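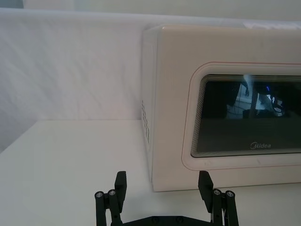 14/01/2023

For three years I lived without a microwave and I was a little proud of it. I told everybody that a small pot and some patience do the same work. Then in October I moved to the flat in Walton Street, where the cooker has only two rings and one of them is slow, and my pride finished in the second week.

I bought the microwave second-hand. The seller wanted 35 pounds, I offered 30, and we stayed at 35 because I am not good at this. It is a Midea, white, with a thin pinkish red line around the door. I did not choose it for the line but now I like it, it makes the thing look a bit less like office furniture.

The first problem was where to put it. My kitchen has one worktop, and if the microwave stands there I must cut onions on my knees. I tried the top of the fridge, but then I had to lift hot soup at the height of my eyes, and after one time I was afraid. So now it has its own table, a white one, which before was my desk. I write this from the sofa.

Before the first use I cleaned it well, because a second-hand microwave keeps the smell of other people's dinners. My way is simple. I put a bowl with 500 ml of water and half a lemon cut in slices, heat it for five minutes, and leave the door closed for five more. After that I wipe the ceiling first and then the walls and the floor. The glass plate I wash in the sink like any other plate. If there is still a smell, I do the same again the next day with a spoon of vinegar. I needed two times.

The outside is more annoying. The dark glass on the door shows every finger, and also half of the room, so on a sunny morning I see all my mess twice. I use a cloth which is only a little damp, then a dry one. For the small slots on the side I take an old soft toothbrush, dry, with the plug out of the wall. I never spray anything near them — I put the cleaner on the cloth and keep it away from the holes.

I also bought a plastic cover for the plates, the Plomby one from the market. It is ugly and it is excellent. Without it, tomato sauce goes everywhere.

What do I cook in it? Not so much, to be fair. Porridge on work days. Potatoes, pricked with a fork. The frozen dal from Shaikh, the shop on the corner, which says on the box seven minutes but in my opinion wants nine, with a stir in the middle. I tried a cake in a mug and I will not write about it. Rice I still make in the pot, and I think I will always make it in the pot.

Leftovers are the real reason to have it. I used to eat cold pasta standing at the fridge, and now I sit down with a warm plate, and this changed my evenings more than I expected. A ring of food around the edge of the plate, with the middle empty, heats better than a hill. My mother does it like this since many years and I never asked her why.

Next I must find a new desk. There is a folding one at Dolari that could fit under the window, if I measured correctly. I will go on Monday after work and bring the tape with me.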